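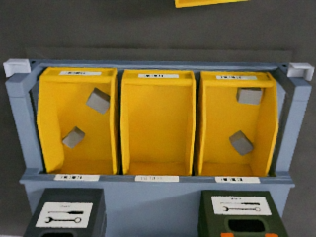 Three yellow bins in a rack, the middle one empty.

I moved to Culance in December with two suitcases and a terrible craving for my aunt's lentil dumplings. She makes them in Cirach, where every family has its own way with the dough, and she's never written down a single quantity. "Until it feels right" is her idea of a measurement. So I've spent the better part of a year chasing these things around my own tiny kitchen, and I think I'm finally close!

The filling was the easy part. Red lentils, cooked until they slump, then a fried onion, a good spoonful of cumin and more black pepper than you'd think. I let it cool completely (overnight if I'm organized, which I'm mostly not) because warm filling tears the wrappers and then you've got soup.

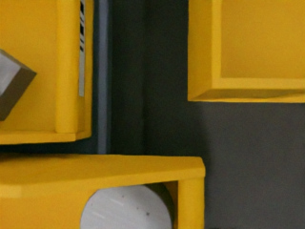 A gray block in a yellow open-fronted box.

The dough was another story. My first batches were like shoe leather. I'd been using cold water, and one phone call home put me straight: hot water, just off the boil, and 2 tablespoons of oil. Stir it with a fork, wait until you can touch it, then knead until it's smooth as an earlobe. Cover it and go do something else for 27 minutes. My aunt says half an hour, but I always crack early.

For flour I like Dervishi, the fine one in the paper sack from the shop on my corner. Supermarket all-purpose works too, it just drinks a bit less water. 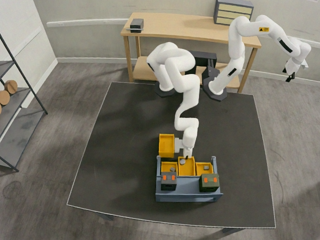
Folding is where I get happy. One batch gives me 34 dumplings, and I pinch each one shut holding it over the tray, fingers pointing straight down, the way that left-hand white arm has its gripper over the middle yellow bin. Keep your fingertips floured and press from the center out. If a corner pops open, a dab of water fixes it.

Boil them in plenty of salted water until they float, give them another minute, then straight into browned butter with garlic and a spoon of Brirnska, the smoky pepper paste we put on everything back home. Eat them standing up at the stove. I froze half the last batch for guests and they were gone by breakfast.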